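4/2/21

I've been at the Sarnirstead depot 17 years, most of them on the basket line, lifting and stacking by hand. Since November the arms have done the bulk of it. We had 116 people on shifts before and nobody was let go, but six of us moved to Mistach and the rest got new job titles.

My back is better. I talk to people less. Mostly I watch baskets, clear jams and fill in a sheet. The pay is the same, and the union wants that looked at.
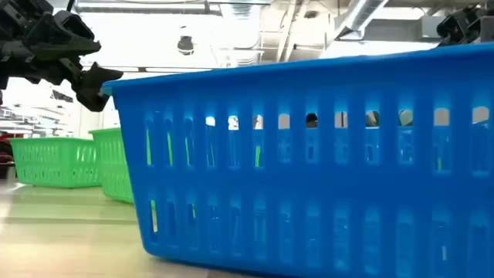
Dalia Luik: We had the same at Pavcombe. Get the new duties in writing before the pay talks start.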